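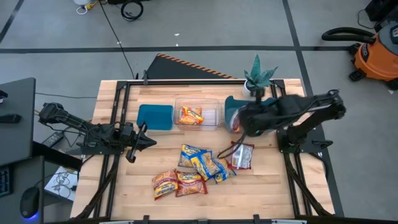
**Wedham issues planning schedule for two-arm packet handling stations**

Hanwood, Aug 3, 2019 – Wedham has published a planning schedule for firms that intend to buy bench-mounted robot arms for sorting and packing soft goods. The schedule covers capital cost, floor space, spares and staff time, and is meant to be used before suppliers are asked to quote. It is free of charge and runs to 366 line items, each with a column for the buyer's own figures.

The schedule follows a budgeting exercise carried out with Marsden, a contract packer of dry foods and snacks. Marsden had obtained quotations for arms and grippers but had no agreed way of comparing them. Some quotations included the bench and frame, others gave a price for the arms alone, and most left out cabling, work lights and the time needed to set up each new product.

**Scope of the schedule**

The reference station is a wooden-topped bench in a black aluminium extrusion frame, with one arm mounted at either side and a two-finger gripper on each. Trays and clear containers are placed along the far edge of the bench. Costs are entered under separate headings for the arms, the grippers, the bench and frame, the overhead cameras, the control desk and the floor area. Buyers who already own a suitable bench can set that heading to zero and leave the others unchanged.

Gripper fingers are listed as a consumable. The schedule asks for a replacement interval to be stated by the supplier in writing, and for the price of a spare pair to be held for the length of the contract.

**Choice of trial goods**

Wedham recommends that buyers specify their trial goods before they specify a machine. Crinkled film wrappers reflect light unevenly, which affects camera placement and may add to the lighting budget. A noodle packet has a fairly firm block inside and can be approached from above. A snack bag changes shape when it is pressed and may need a different finger profile or a lower closing force. Both types should appear in any acceptance trial, together with packets that overlap one another.

The schedule sets the minimum trial at 100 picks for each type of packet. Goods are to be laid out by the buyer's staff, and the supplier is not to rearrange them. Packets that are dropped, crushed or put in the wrong container are recorded separately, as each has a different cost to the packer.
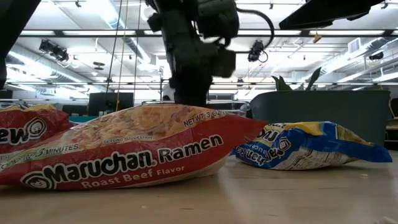
**Floor space and services**

Buyers often allow for the bench and forget the area next to it. The schedule includes space for a desk with keyboard and screen, safe routes for power and signal cables, and access for cleaning. Floor markings are a separate item. Where cameras or cables are to be hung from above, the ceiling fixings should be surveyed before an order is placed – the cost of later changes falls on the buyer under most standard terms.

**Budget periods**

Costs are spread over 7 years for the bench and frame. Arms are written off over a shorter period chosen by the buyer, and grippers are charged to running costs. Wedham advises allowing some 8 weeks between delivery and the first acceptance trial. Staff time in that period should be charged to the project and not to the packing line.

**Availability**

The schedule is available as a spreadsheet with a set of guidance notes. Printed copies can be collected from the Wedham office in Hanwood. A second issue, with added sections on leasing and second-hand equipment, is planned for November, and will draw on comments received from users of the first.

A briefing for purchasing and production staff will be held at Sodstead. Places are limited to two per firm. Firms wishing to attend should send the product types they handle and the floor area they have available.

**Notes to editors**

1. The schedule does not recommend any make of arm, gripper or camera.
2. Prices are to be entered net of VAT.
3. Risk assessment and guarding are outside the scope of the first issue and must be budgeted for separately.
4. Enquiries should be addressed to the press desk, Wedham, Hanwood.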